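Archive > Film Notes > Watched at Home

The Lighthouse Shift, or how I spent 83 minutes with Sekiguchi

I had been meaning to watch Grornemier for a couple of years. It played one week at the theater downtown, I missed it, and then it dropped out of sight until a small label called Bikell put it out on disc last January. I paid full price, which I almost never do. 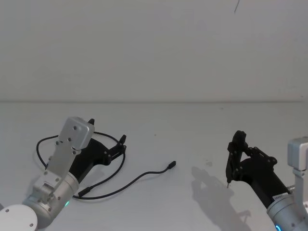
Posted by Chang-ho Ryu in Film Notes

Grornemier is a beach town movie set in the off season. The hotel is closed, the ice cream stand is boarded up, and the only people left are a desk clerk named Sekiguchi and a woman who has come to sell her late father's boat. She needs a signature from a man who is out of town. She waits for him. Most of the movie is the waiting.

It runs 83 minutes and could have been shorter. There is a long dinner in the middle where the two of them talk about a cousin we never meet, and I went to the kitchen during it and came back without having lost the thread. The first half hour is very good, though. The director lets you learn the hotel room by room, so that when Sekiguchi finally opens the ballroom you know exactly which hallway he came from.

The actor playing Sekiguchi does a lot with a ring of keys. He is less good when he has to shout. The scene on the pier where he loses his temper is the one everybody quoted when the movie came out, and I thought it was the weakest thing in it. She is better throughout. She has a way of answering a question a second too late that made me laugh twice. 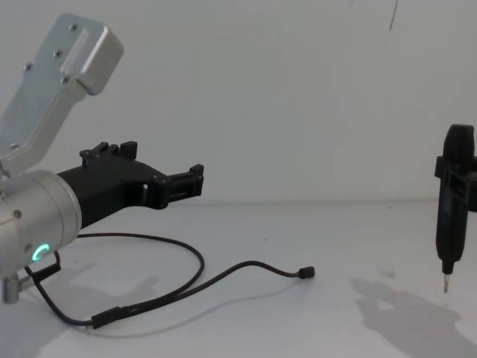
Silver arm, left side.

The ending has been argued over. The signature comes, the boat is sold, and she stays another night anyway. Some people read that as a romance. I took it to mean she had paid for the room. There is a shot of the bill, 600 for the week, and it is held long enough that somebody wanted us to read it.

As for the disc, the picture is clean and the dark scenes hold up. The sound is low and I had to turn the TV up for the dialogue and back down for the storm. The extras are a trailer and a 10 minute interview with the composer, who mostly talks about renting a piano. No commentary.

I would watch it again in the winter, with the dinner scene skipped.

Next up is Niresov, a submarine picture a reader wrote in about. I have the disc but haven't opened it.

Recent posts
Two heist movies with the same ending
Why I stopped buying box sets
Room 1535 and other hotel thrillers
A good week for westerns
Subtitles on, volume down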